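Dried stems, narrow necks

The neck of the vase decides most of what happens above it. Fresh flowers are bought first and a container found afterwards; with dried material the order is better reversed, as a dried stem won't bend to suit an opening that is too small and won't swell to fill one that is too large.

Paloma Ambrose keeps 25 vases on the shelves of her Ramondale workshop and sorts them by the width of the mouth, in millimetres, with no regard to colour or height. Anything under 13 takes a single bunch of thin stems. Wider mouths need a collar: a strip of paper or cloth wound round the stems at the point where they meet the rim, so that the bunch stands upright and does not lean.

Small round vases tolerate light heads only. Clusters of little yellow blossoms with one larger orange bloom among them are near the limit, and the stems should be lowered in vertically, held low, in one movement. Roses, daisies and feathery filler carry more bulk and belong in a taller vessel. A faceted white vase with a twist in its sides suits them, and the wrapping at the base of the stems can be left showing. 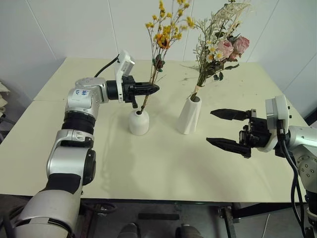

Etelka Bakos disagrees about the wrapping. She trims hers to five millimetres below the rim, where it grips just as well, and regards a visible collar as unfinished work. She also objects to placing two arrangements of unequal height side by side unless the gap between them is at least the width of the smaller vase.

Spacing affects upkeep as well. Dried heads shed when they touch, and a sprig that reaches sideways over the table will be caught by a sleeve sooner or later. Ambrose shortens such sprigs by a third or turns them to the wall.

Dust is removed with a soft brush, working from the base of the head outwards. Relative humidity should stay below 50 per cent. Water is never added. In February, when the heating is on, the stems are at their most brittle and the vases are best left where they are.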